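Reading time: 4 minutes

Section 2: Your first session with the Sevetti hand-held gripper pair

Right, so you've got everything out of the box and the cables are plugged in. Good! Go and make a tea if you need one, because this is the section I'd like you to read properly. I wrote the first version in January and have rewritten it since, mostly thanks to people ringing me up with perfectly fair questions.

You'll want a table you can reach across without leaning, and a few household bits that won't break if they go over. I'm very fond of a light stand on a flat base for a first go, as it shows up clumsy squeezing straight away.

1. Put the pair down on the table, jaws facing away from you, and check that both cables run back towards you.

2. Pick up the left one, then the right. Work each set of jaws open and shut a few times in mid-air before you go near anything.

3. Choose one hand to do the holding. Close it low down on your object and leave the other hand open and close by.

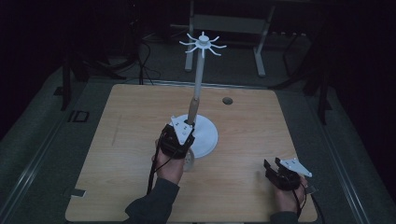
Photo: Rory Rankin / Sevetti

With a stand like this one I go for the wooden part near the bottom of the pole. The spokes at the top are thin and they stick out all over the place, so keep the spare gripper well away from them until you've got the hang of it.

4. Squeeze until the jaws meet the object, then stop. (Everyone squeezes too hard to begin with, me included.)

5. Lift a little way, hold it there, and put it back down. Open the jaws fully before you pull your hand away or you'll drag the whole thing over.

6. Swap hands and do it again. Your weaker hand will feel hopeless for the first 60 lifts, roughly, and then it sort of sorts itself out.

Note: the white triangular plate on top of each gripper is fixed where it needs to be. Please don't use it as a handle, and don't stick labels on it.

Caution: keep the cables off the front edge of the table, where a sleeve or a chair arm can catch them.

Looking after the pads

The finger pads are the bit that wears, and they're meant to be replaced. My own test pair, the one I lent to the Surklow workshop, had done 3,837 grips when I last looked at the log, and I change mine at 4,000 whatever state they're in. Yours may want doing sooner if you handle rough things a lot.

7. At the end of each session, open the jaws wide and look at the inner faces of both pads in good light. You're checking for scuffing, frayed edges and any bits hanging off.

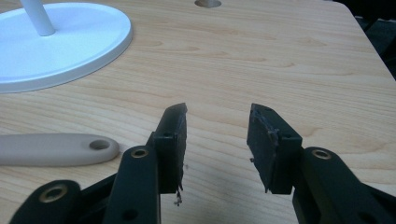
Can I carry on using a pad once the inner edge has started to fray?

For a short practice session it's fine, but fit new pads before you record anything you mean to keep, as a ragged edge changes how the grip feels.

8. To change a pad, unplug the gripper first. Undo the screw at the side of the pad, slide the old one off and slide the new one on with its slanted tip facing the same way as before.

9. Do up the screw until it's snug. No further, please! The arms are plastic and I've cracked one myself by being heavy-handed.

10. Always change both pads on a gripper together. An old one facing a new one will make things twist as you lift them.

Caution: don't pull at loose threads or crumbs while the gripper is plugged in. Trim anything long with small scissors once it's unplugged, and brush the rest away with a dry brush. I tried a wet wipe once and it left the pads slippery for days.

Spare pads come in the Ambaye pack (the small flat one under the lid) and you can order more from the Sendow shop. Ask for the slanted ones, as the square-tipped sort fits the older model only.

If the jaws still don't close evenly after new pads, go to Section 3, where I go through the arm joints.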